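Teaching a Simulated Arm to Tidy a Kitchen Counter by Remote Control

Posted 4/4/24 in Tutorials

If you've already got your arm moving around in the simulator, you're past the boring part. Now comes my favorite bit: you take the controller in your hand, do a chore yourself through the robot, and save the whole thing so a policy can learn from it. I still get a kick out of it every time.

I'm using Plullik for the recording and Gasis for the scenes. If you use something else, the menus will look different but the order of the work stays the same.

What you need

A scene with an arm and a reachable work surface
A handheld controller, or a 3D mouse (a keyboard works too, but your demos will come out jerky)
Plullik installed and talking to your simulator
An hour without interruptions

Step 1: Pick one task and write it down

Write it as one plain sentence, the way you'd say it to a person. "Pick up the bagel and set it next to the mug." Stick the sentence in the task field before you record anything. Ilari Mäkelä, who got me started with all this, makes people read theirs out loud, and I've stolen the habit. If you stumble over the sentence, you probably have two tasks in there.

Go easy on yourself for the first one. A bagel or a small loaf is a good target because the gripper can come straight down on it. Forks and spoons lie flat and are a pain to get hold of, so save them for your second evening.

Step 2: Load the scene and check the start pose

Open the kitchen counter scene and hit Reset twice. The first reset loads the objects, the second one lets them settle. Then look at the arm. You want the gripper pointing down, fingers a little open, with clear space all around it.

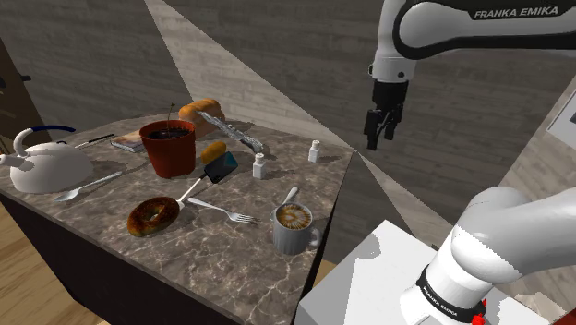
Kitchen counter scene, gripper empty and hanging clear of the counter on the right.

I like starting off to the side like this. The demo then includes the reach toward the counter, and the policy gets to learn the approach as well as the grab. It also keeps the arm from blocking your view of the small stuff.

Clutter is good, by the way! Leave the kettle and the plant pot where they are. A robot trained on a bare counter gets very confused the first time somebody sets down a mug.

Step 3: Set the controller speed

Go to Input, then Scaling. The default is too fast for close work. Bring it down until a comfortable sweep of your hand moves the gripper across half the counter. You'll feel slow for the first few tries and then you'll stop noticing.

Turn on the clutch button too. Hold it and the arm follows you, let go and it stays put while you shift your hand back to somewhere comfortable. Your shoulder will thank you.

Step 4: Do a few dry runs

Do 3 without recording. Move over the object, come down, close the fingers, lift, carry, lower, open, back away. Try to do it in one smooth go — long pauses get learned just like everything else, and you end up with a robot that stops to think over the bread.

Watch the height when you carry things across. It's so easy to clip a tall mug with the bottom of whatever you're holding.

Step 5: Record

Press Record, wait for the tone, do the task, press Stop. Mark the take as good or bad right away while you still remember it. I aim for 20 good takes in a sitting, with the target object nudged to a new spot before each one. Rotate it as well.

Bad takes are fine. Dropped it? Bumped the counter? Mark it bad and go again. If you fumbled a little but recovered, keep that one! Recoveries are gold, and you'll want a handful of them in the set.

Step 6: Play everything back

Run Replay on the full batch at double speed. You're looking for objects that jump, fingers that sink into things, and takes where you forgot to press Stop. Trim the dead time at both ends using the sliders.

Step 7: Train and try it

Export the batch and start a short training run, batch size 32, everything else left alone. When it finishes, load the same scene and let the arm have a go by itself. Mine went straight for the bagel and set it down crooked on the very first try, and I cheered loud enough to wake the dog.

If yours hovers over the object and never closes, check that gripper commands were included in the export. There's a checkbox, and it's off by default. If it grabs at thin air, record 8 more takes with the object in the spots it misses and train again.

Next up is a two-part task with the mug, where the carry has to stay level the whole way.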